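Reviews > Grippers and End Effectors

Gelstead parallel gripper, fitted to a two-arm bench

Reviewed by Mohit Maurya, June 22, 2024

The Gelstead is a plain two-finger electric gripper for small arms. It is sold as a pair with a controller box and a set of straight fingers, and pointed fingers cost extra. I bought the pair through Brarkimport in February and have used it on most working days from then on. The set came to 3159 pounds with delivery, paid for by our workshop, and neither firm has seen this review.

We were coming from the Skoklow, an older air-driven gripper. It closes hard and fast and it is very good at holding metal parts. It is poor with anything that crushes. We had a run of work coming up with light, brittle stock, so we wanted something that could be told to close slowly and stop at a low force.

Fitting took an afternoon. The bolt pattern matched our arms, but the cable is stiff and leaves the housing at an awkward angle. If you tie it down too close to the wrist it pulls when the last joint turns. We ended up leaving it slack in a wide loop and have had no trouble with it in that state. A softer cable would be the first thing I would ask Gelstead to change.

The controller is easy to live with. You set opening width, speed and force for each gripper, and you can store 19 presets. There is no screen, only a web page served from the box, and it is slow to load. Once the presets are stored you rarely need it. Our arm software found both grippers at the first attempt.

For the main test we used dried flowers and narrow-necked vases. Dried stems are a hard case for a gripper. They are thin, they vary in thickness, and they snap or shed if squeezed. A bundle also shifts inside the fingers when the stem touches something, so the grip has to be firm enough to keep the angle.
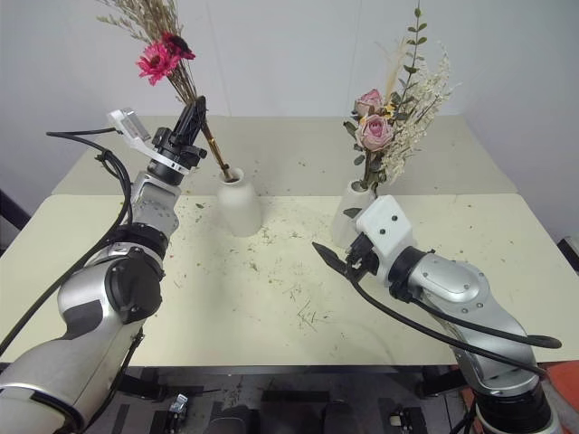 Can the Gelstead hold a dried stem without breaking it?

At the lowest force setting it held most of ours whole, though very thin grass stems still split if the fingers closed at full speed.

Slowing the close made more difference than lowering the force. With the speed at a quarter of the maximum, breakages became rare enough that we stopped adjusting. The Skoklow broke stems so often in the same job that we gave up on it before the end of the first morning.

Placing is harder than holding. The fingers are short, so the housing comes close to whatever is already standing on the table. When a vase has a full arrangement next to it, you have to plan the approach with care or the housing brushes the leaves. Longer fingers would help, but Gelstead does not offer them. Joshi does make a longer set that fits the same mount. I tried one for a week and found that the tips flexed too much under load.

Bits of leaf do get into the slides. We brush them out at the end of each session and wipe the fingers with a dry cloth. The manual says to grease the slides every three months, but with this sort of work I would do it more often. One of our two grippers began to close unevenly after a few weeks, and cleaning put it right.

Position feedback is good. The controller reports finger width often enough to tell a missed grasp from a thin stem in most cases. Force feedback is less useful at the bottom of the range, where the reading wanders. I would not rely on it to judge whether something soft has been gripped properly. We use the camera for that.

The grippers are quiet, and they stay shut if the power is cut. That second point matters to us more than the noise.

Support was fair. I wrote to Gelstead twice, once about the cable and once about the slow web page. Both replies were polite and came within 2 days, and the second included a firmware file that helped a little.

I would buy the Gelstead again for light and fragile work. For heavy parts I would stay with the Skoklow, and ours is still on the shelf for that purpose. Anyone working in tight spaces should measure the housing first and allow for the cable as well.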